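Small Business Bookkeeping, Unit 5: Equipment and Depreciation
Handout for Monday, October 12, 2020
Instructor: Žofie Urban

Last unit covered supplies, which are used up quickly and expensed right away. Equipment lasts longer than a year, so its cost is spread over the years it is used. That spreading is called depreciation. Land is never depreciated.

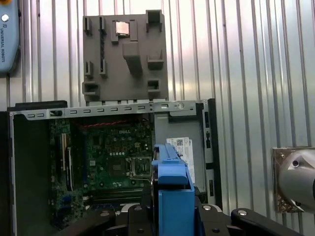
Computer equipment: a desktop tower with the side panel off.

Straight-line method

Take the cost, subtract what you expect to sell the item for at the end, and divide by the years of use. Domside, our practice company, buys a machine for $1,675 and expects to use it for five years with no resale value. The yearly charge is $335. Debit depreciation expense, credit accumulated depreciation. Do not credit the equipment account itself.
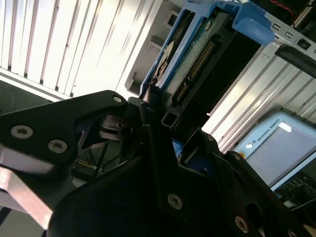 Igor Hrnčiar wrote on the class board that he would drop the resale value altogether for anything small, as the guess is usually wrong and the difference hardly shows. That is fine for this course if you note it on the schedule.

Partial years

Count from the month the item is put into use. If Domside starts using the machine at the start of September and closes its books in December, charge four months of the first year. Keep the invoice with the schedule.
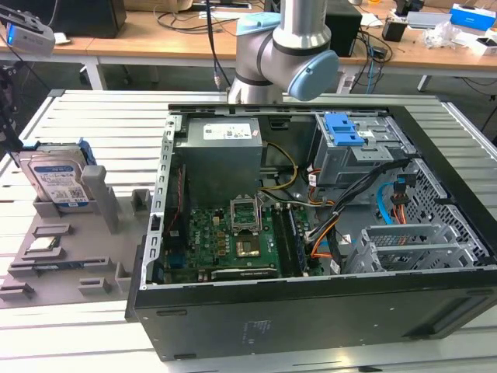 Repairs and improvements

A repair keeps an item working as before and is expensed. An improvement adds to its life or capacity and goes on the equipment account. Read the Vávra case, page 15, before doing problem 2.
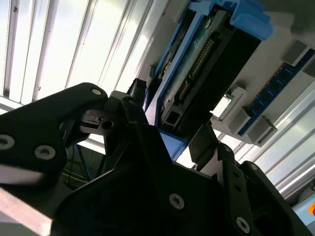
Does depreciation use up cash?
The cash went out when the item was paid for. The yearly entry only moves part of that cost into expense.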